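Wivska Worktop Oil, 80 ml tin

Share this page: 2 shares | 0 comments

Oil for bare wood in kitchens. It goes on chopping boards, spoons, rolling pins, salad bowls and the sort of wooden worktop that looked marvellous in the showroom and has looked thirsty ever since. It doesn't smell of much. It isn't meant to.

We used to sell a different oil, from Otex, and plenty of you still ring up asking for it. They stopped making the small tin and went over to a drum, which would see most households through to the next century. Wivska is the replacement. It is a shade thinner and goes on more easily, and the lid comes off without a screwdriver, though we've been told by one customer in Landden that he misses the screwdriver.

What it does

Wood that gets washed every day loses whatever was in it when you bought it. It goes pale, then furry, and then one morning there's a crack with a bit of onion living in it. Oil slows this down. It won't mend a crack you already have and it won't bring back a board that has been through the dishwasher. We get that question weekly and the answer has not improved.
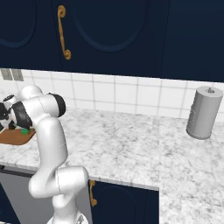 Oiling is a dull job and most of the skill lies in stopping. Wash the wood, dry it, and leave it standing on its edge overnight. Next day put a little oil on a cloth and rub it along the grain, both faces and all the way round the sides. A plain brown board like the one on the marble here will want two thin coats if it's never been done, with a night between them. Wipe off whatever hasn't gone in after half an hour. If you skip the wiping you'll have a sticky board, and you'll write to us, and we'll tell you to wipe it.

A new board drinks a good deal. After that it's a top-up whenever water stops beading on the surface. Some people put it in the diary. Adanech Tamiru, who answers the phone here and has heard every possible story about a chopping board, does hers when the clocks change and says she forgets one year in three without disaster.

What it's made from

Food-safe mineral oil with a little beeswax. No nuts, no linseed, no colour. Because of the beeswax it isn't suitable for vegans, and it will go cloudy in a cold cupboard. Stand the tin in a bowl of warm water and it clears. Please don't put it in the microwave. It's a tin.

What not to put it on

Varnished or lacquered wood, where it will just sit there looking at you. Painted cupboard doors, for the same reason. Stone of any kind: marble and unsealed slate will take an oil stain and keep it for good, so put newspaper down first, and then a bit more newspaper. Floors, unless you dislike your visitors.

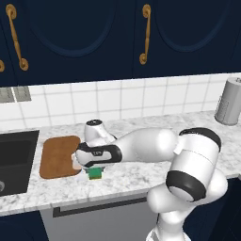
Marble top, white tiles, navy doors: keep the oil to the board.

The cloth

A folded cotton cloth comes in the box. It is called the Radu cloth, for reasons lost to the marketing department, and it's a perfectly good cloth. An old T-shirt does the same job. When you've finished, wash the cloth in hot water and washing-up liquid or throw it out.

Sizes and price

80 ml tin with cloth. One tin should cover an ordinary board and several spoons, with some left over for the rolling pin you'd forgotten you owned. If you have a whole wooden worktop to do, ask us for the large tin, which we keep behind the counter and don't list, mostly because it doesn't fit the postage box. Prices are on the order form. Collection from the shop is free and usually involves a conversation.

Delivery

Orders go out in the second post. We wrap each tin in paper and then in more paper, after an unhappy spell last November involving a loose lid and somebody's new curtains. If yours arrives leaking, send us a picture and keep it away from the curtains.

Questions we get

Can I use olive oil instead? You can. It goes off, and after a few weeks your bread will taste of an old chip pan.

My board has warped. Will this flatten it? No. Turn it hump side up, lay a damp tea towel over it and leave it for a day or two. It may come back. If it doesn't, you own a rocking board.

How do I get the garlic out? Half a lemon and a handful of coarse salt, scrubbed in and rinsed off, then let it dry before oiling. Oil first and you've sealed the garlic in, where it'll wait for the fruit salad.

Does the tin keep? Almost 2 years once opened, with the lid pressed down properly. Ours at the shop has never lasted long enough to check the far end of that.

Can I use it on knife handles? Wooden ones, yes, sparingly, and let it soak in before you pick the thing up.

Page last changed March 5, 2019, when we took out the paragraph about bamboo. It was wrong.

Sign up for our newsletter and get shop news and offers by email. You can unsubscribe at any time.

This site uses cookies. By continuing to browse you agree to our use of cookies. Accept | Find out more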